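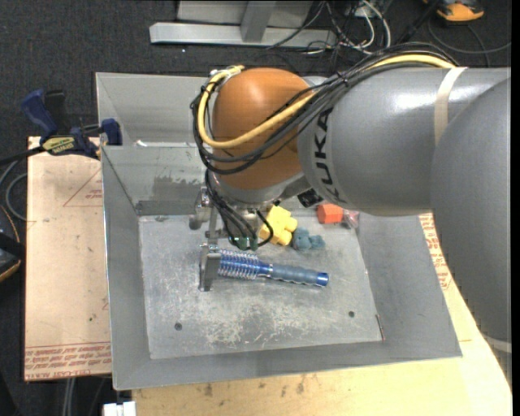 To: Members of the Trimham Circulation List
From: Secretariat, Lulach Household Goods Exchange
Subject: Re: Sorting of small mixed items – bins, brushes and children's toys

Dear Members,

The Secretariat thanks the Ruchti branch for its message of last week, which is quoted in full at the foot of this reply. Several other branches have raised similar points since the spring intake, and the answers below are therefore sent to the whole list. They apply to all branches from the first Tuesday in June.

1. Mixed bins

Small items may continue to arrive at the sorting room in a mixed bin. The open gray sheet-metal bins remain the standard for this purpose. They are easy to wipe out between loads and, unlike the fabric crates used in earlier years, they do not hold hair or dust in the seams. Branches that still have fabric crates should use them only for linens.

A mixed bin is a place of arrival and should not be used for storage. Items should be taken out of it and placed in their proper category on the day the bin is received. Where this cannot be done, the bin must be labeled with the day of receipt and set on the lower shelf.

Please do not fill a mixed bin above the halfway point. A brush, a toy block and a few other small pieces lying apart on the floor of a bin can be checked at a glance. The same pieces under a heap of other goods will be missed, and the sorting team will handle them twice.

2. Hairbrushes

The Ruchti branch asks whether used hairbrushes are accepted. They are, subject to the following conditions.

Round brushes with a metal barrel are accepted if the bristles are complete and the barrel shows no rust. The end cap should be firmly attached to the handle. Branches should pull gently on the cap before passing the brush on – a loose cap is a small part and must not travel in the same bin as toys.

All hair must be removed before the brush leaves the branch. The brush should then be washed in warm water with ordinary dish soap and laid flat on a towel with the bristles facing down. Brushes with a hollow barrel are slow to dry and should be left overnight. Brushes with wooden handles should be wiped and not soaked.

Brushes with a cushioned pad are no longer accepted, whatever their condition. The Secretariat recognizes that this will disappoint some donors. Water collects behind the pad and cannot be removed with the equipment available at most branches.

3. Toys

Toys belong in category C. Personal care items belong in category F. The two may share a mixed bin on arrival, but they may not share a bag or box once sorted.

Building blocks with molded knobs should be kept together by type where possible. A single large block is still worth keeping. The Jasimer store holds a tray for odd blocks, from which incomplete sets are made up, and 149 blocks were placed from that tray during the last quarter. Branches are asked to send odd blocks to Jasimer with the regular van and not by mail.

Soft or irregularly shaped toys should be squeezed by hand to check for splits, hard inserts and trapped water. Any toy that cannot be identified should be marked "C – query" and left for the category lead. It should not be discarded on the grounds that its purpose is unclear.

4. Labels and quantities

The present supply of labels is 2,000 for the full list. Each branch may draw what it needs for the coming quarter by writing to the Secretariat. Handwritten labels are acceptable in the meantime, provided that the category letter is in capitals and can be read at arm's length.

Sorted boxes should not exceed 2 layers of small items. Boxes left unclaimed for 90 days will be returned to Trimham and sorted again.

5. Replies

Comments on the above may be sent to this list until the end of the month. Questions about a particular item should be sent directly to the Secretariat, with a short note of its size and material.

Yours faithfully,

The Secretariat
Lulach Household Goods Exchange, Trimham

---- Original message ----
From: Ruchti Branch
To: Members of the Trimham Circulation List
Subject: Sorting of small mixed items

> Dear Secretariat,
>
> We would be grateful for guidance on three matters.
>
> First, we have received a number of round hairbrushes in good
> condition. The current handbook mentions combs but makes no
> mention of brushes. Are these to be accepted, and if so, how
> should they be cleaned?
>
> Second, brushes and toys often reach us in the same bin. Some of
> our members separate them at the door and others leave this to
> the sorting table. We should like to follow one practice.
>
> Third, we have several odd toy blocks that do not belong to any
> set we hold. May they be sent elsewhere?
>
> We also note that our stock of labels is nearly finished.
>
> With thanks,
> Ruchti Branch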